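Reading time: 6 minutes

4. Drying and Surface Condition

4.1 Flowers and drying beds

The dahlias from the Dodstead plots were the part of this work we looked forward to most, and they did not let us down. Across the season we dried 252 blooms, cut in the morning once the dew had gone and brought indoors in shallow buckets. Every variety went into silica gel face up, with the stem trimmed short and the gel spooned in by hand so that it ran between the petals before it covered them. A small tub took 1000 grams of gel and held one large dahlia or a loose group of strawflowers. We used two grades, a coarse one sold for craft use and the finer Jodum grade, and we kept the lids taped until the day of lifting.

Ball dahlias were a delight. Their petals curl inward and support one another, and even the blooms that were a day past their best came out round. The open, flat types needed more patience. Outer petals tended to lie back under the weight of the gel, so we built a low collar of gel under the flower head first and only then started filling from above. Kidus Derese worked out this order during the early tubs at Plumitz, and we moved every later batch over to it.

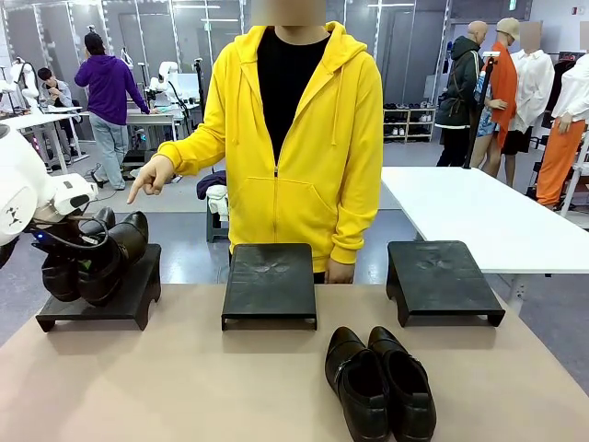 Color held beautifully in the burgundy group, and this was the result that surprised us. Burgundy dahlias dry darker than they grow, sometimes close to black, and we had expected them to look flat. Instead the best of them kept a deep wine tone in the folds, which is just what a florist would want in an autumn wedding piece. The drawback is dust. Fine gel powder clings to petals, and on a dark flower every trace of it shows, much as the faint sole prints show on the tops of the empty black stands in Figure 1. On a pale yellow bloom the same powder was hard to find even under a lamp. We therefore scored dust separately from color, and we scored it against a dark card and a white card for each variety.

Brushing turned out to matter more than the grade of gel. A soft makeup brush, used from the center of the flower outward, took off nearly all the loose powder from the orange and red roses. Dahlias were slower work, and the inner petals of the tightest blooms could not be reached without breaking them. For those we tipped the flower upside down and tapped the stem with a fingernail – a crude method, and a very good one. The fine grade left more powder behind but pressed fewer grain marks into the petals, so the choice between them depends on the flower. For roses we would take the fine grade every time. For celosia, with its velvety crests, we would use neither, and simply hang the stems in a dark room.

4.2 Time in the gel

Most of the blooms were lifted after 16 days. Zinnias and single dahlias were crisp well before that, and leaving them longer made the petals brittle where they join the base. Large double dahlias needed all of it. We judged readiness at the back of the flower head, where moisture stays longest, and returned any bloom that still felt cool or leathery there.
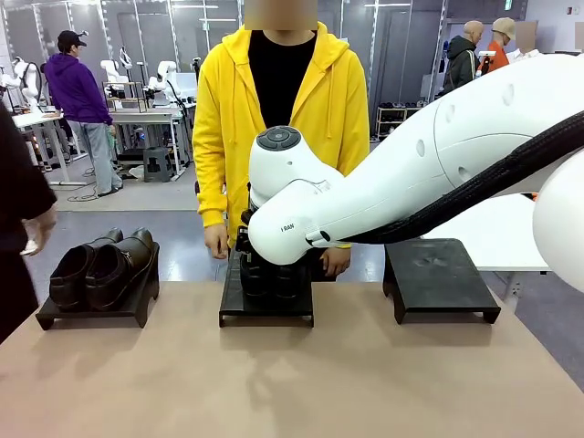 Can a bloom that comes out soft be saved?

In most cases it can go back into fresh, dry gel, as long as the petals have kept their shape. Once they have started to wrinkle, a second round in the tub only fixes the wrinkles in place.

Second-round blooms were kept apart in the results. Their color was often as good as that of the others, but they shed more petals in handling, and we would place them low in a frame or toward the back of an arrangement.

4.3 Sealing and storage

Half of each variety was sealed with the Habte spray and half was left bare. The sealed flowers stood up far better to damp weather. On bare dahlias the outer petals had softened by January, although the roses beside them were still firm. Sealing deepens the reds slightly, and on white blooms it can bring up a yellow cast. For that reason we now test it on a spare flower from the same plant. Strawflowers were left out of the sealing trial – they are papery when fresh and kept perfectly well in an open basket on a shelf.

Contact the authors | Copyright the authors, all rights reserved | Back to top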